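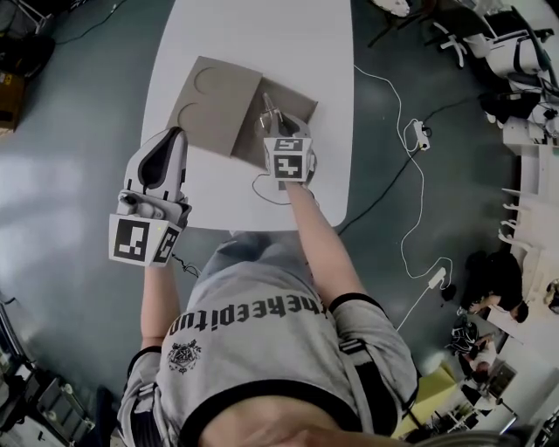
4.2 Tracking dropouts

Figure 3. Operator with both hand-held grippers, right fingers at the inner edge of the open box.

Of 2913 demos, 115 were thrown out. Main cause – marker loss on the right gripper, mostly when the wrist rolls over the box lid. Pose jumps, then the replay on the Lano arm drives the fingers into the tray. Happend in 2 runs before we added a stop on jumps over 60 mm. Kramer filter did not help. Cable snag also suspected, not confirmed. Logs were checked by hand (Steinbach), re-run is still open.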